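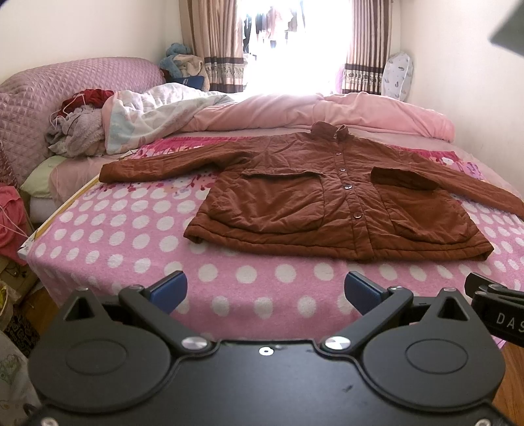 Teaching by hand: the jacket folder

Coats come before shirts on our list, for reasons that made sense in a meeting. The one to be folded is a rust-brown quilted number with buttons down the front, laid out face-up on a polka-dot blanket with its sleeves flung wide. It has the air of someone who has come home from a long shift and has no plans.

The method is simple enough. You hold the gripper, you do the job, and the arm back at Urkside is later expected to do likewise. You may not use your fingers, however much quicker they would be, and you will think about them constantly.

Notes for anyone joining the Saludo folding set

The gripper has two finger arms with blue rubber pads. They meet in the middle and they will pick up most things, including the blanket you didn't want. Go in shallow. If the dots start moving, let go and try again.

Sleeves first, left then right. Quilting is springy stuff and a folded sleeve likes to wander back out. Press it down, wait for a slow count of 3, and move on without looking at it.

Patch pockets catch. A flap that is standing up can stay up - we want the robot to meet a few of those, as it certainly will in people's bedrooms.

Hem to collar last. It's a thick fold and it won't be a handsome one. Handsome is not in the scoring.

Please don't tidy the bed beforehand. The first batch from Skostley was 500 folds on a bare white table, and the arm learned to fold beautifully on bare white tables. The target for this set is 800, on real beds, with the duvets wherever they happen to be.

Stop after 5 folds and rest your wrist. Everybody skips this one and then complains about their wrist.

Fumbles stay in. Clamell, our training software, lets you mark a dropped sleeve with one tap, and a drop followed by a decent recovery is worth more to us than a clean run. Swearing isn't recorded, as there is no sound. We checked.

Scarves are next, in October.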